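Stondano Bench Sealer 400
Water-based matte finish for interior timber worktops

The Stondano 400 is a single-part, water-based sealer for timber benches, desks and tables in dry interior areas. It dries to a clear matte film with little change in colour on pale species. Not recommended for outdoor furniture or splashbacks.
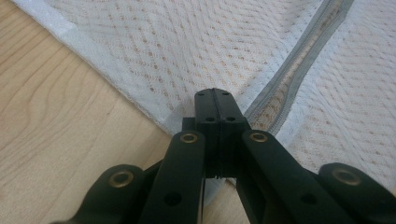
Application

Sand to 240 grit and remove dust with a lint-free cloth. Stir the tin - do not shake. Apply 2 thin coats along the grain with a synthetic brush or the Cumach foam roller (sold separately). Allow 5 hours between coats and denib lightly by hand. Avoid working in direct sun or below 10 °C.

Care of finished surfaces

Wipe with a damp cloth and a pH-neutral cleaner. Abrasive pads will polish the matte film and leave glossy patches. 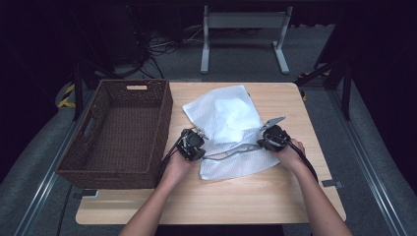 Methylated spirits and ammonia-based sprays soften the coating and should be kept off it. Worn areas can be recoated locally after a light sand.

Pack sizes

400 mL tin
2,000 mL tin

Stondano 400 replaces Pestik Clear. Do not mix the two products. Trade enquiries: Raquel Vieira, Dursun Coatings.

Data sheet revised July 3, 2026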